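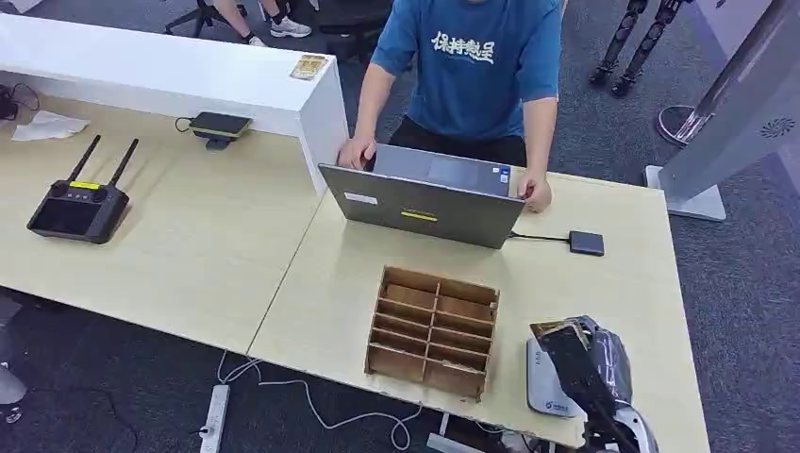

Gamville Office Supply and Stationery Club / Outings

Visit to the Yazzie works, Provby, 11/20/21

The trip was billed in the newsletter as "a day among the desks," and I will say for our newsletter that it has never oversold anything. We met outside the station at Provby, lost Achilleas Pappas to a bakery, got him back, and walked up the hill to Yazzie, who have been making things to keep other things in for longer than any of us have been untidy.

The sign over the gate says 1848. The building under it looks like it went up in a hurry much later, and our guide, Yolanda Ferreira, told us before we had our coats off that 1848 was the founding of a different company, which made hatboxes, and which Yazzie bought mainly for the sign. I warmed to her immediately.

First stop was the board store, which is cold and smells like the inside of a parcel. Then the cutting room, where we had to wear earplugs and communicate by raising our eyebrows. There was a long talk about flute direction. If you have never thought about which way the ripples run inside a piece of corrugated cardboard, I can report that there are people in Provby who think about it for both of us, and that they have split into camps.

The part I had come for was upstairs, in the room where they try the stuff out on ordinary desks. Pale wood-grain tops, two sections pushed together into one long run, a faint seam running across them. On it was the brown cardboard organizer, the one with the grid of compartments, four rows by two. It hasn't got a name yet. It has a number, 1321, and Yolanda says it will probably keep it, as the last naming meeting ran through lunch.

I liked it more than I expected to like a piece of cardboard. The dividers are thin, and the cut edges are a bit rough, and Yazzie are in two minds about this. One school says a rough edge is honest and people will pay extra for it. The other says people will get fluff on their sleeves. I was asked what I would put in it and heard myself say "stamps," which I have not bought in years.

What pleased me about the desk was how much it looked like mine. You go to a place like this braced for one fern and one fountain pen. Instead there was a gray laptop open with a yellow label on the lid, a thin black cable running off to a little dark box lying flat beside it, and a black remote controller with two antennas and a pair of joystick knobs. None of it would go into any of the eight compartments. I raised this. Yolanda said that storage is for small things and large things are furniture, and moved us along.

Fashion note for those who ask every time: the teal T-shirt with white Chinese characters across the chest was the best garment seen all day, and that includes our club fleece.

Lunch was in the canteen. Soup, roll, second roll if you were quick. Achilleas had filled up at the bakery and regretted it out loud. We then had the slide show, 2 parts, of which the first was the history of the hatbox and the second was mostly the projector warming up.

The shop is by the exit and you can't leave without going through it, so nobody did. Seconds are sold by weight. I came away with a magazine file that leans, a drawer insert for a drawer I don't have, and three sheets of gray board I carried home on the train like a man delivering a very dull painting.

Practical matters. Wear shoes you can stand in. The stairs are steep and there is no elevator, so ask ahead if that's a problem and they will bring samples down to the front office. Tea is included, cake is not.

Next outing is Stullgate, for the envelope people. Names to Achilleas, please, and bring your own lunch, as the place has no canteen and he has already looked up the bakeries.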